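3.2 Small square tables and where people sit at them 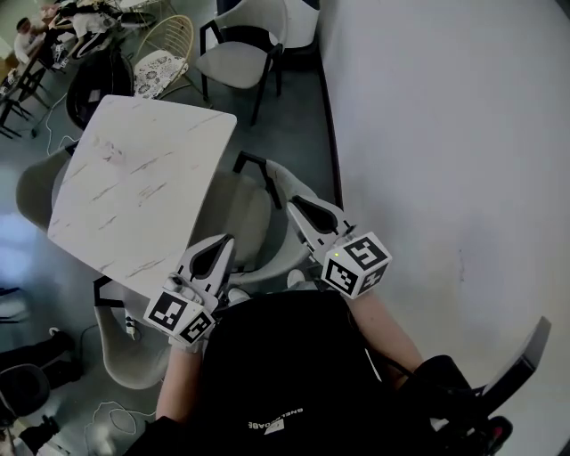

Figure 4. White square table with faint grey veining, standing near a plain wall.

Does a square table make people sit differently from a round one? Mostly it makes them pick a side and stay there, while at a round table they shuffle about whenever someone new turns up.

I'd expected the opposite, I'll admit, and so had Cyprian Borkowska, who ran the Jillside visits with me. We went to 24 households in all (two dropped out before the November round) and asked everybody the same thing – where do you put yourself when you've only got a cup of tea and the post to open? Of the 14 homes with a square table, 13 had a favourite side, and people were very sure of it!

Turning the table so that a corner points into the room muddles this nicely. Zelenák's earlier notes from Hodton call it the "diamond habit", and I rather like the name. You lose a bit of floor, but chairs seem to drift to the corners and knees get more space. We come back to chairs in 3.3, where the Dilow flats gave us far more trouble than the tables ever did.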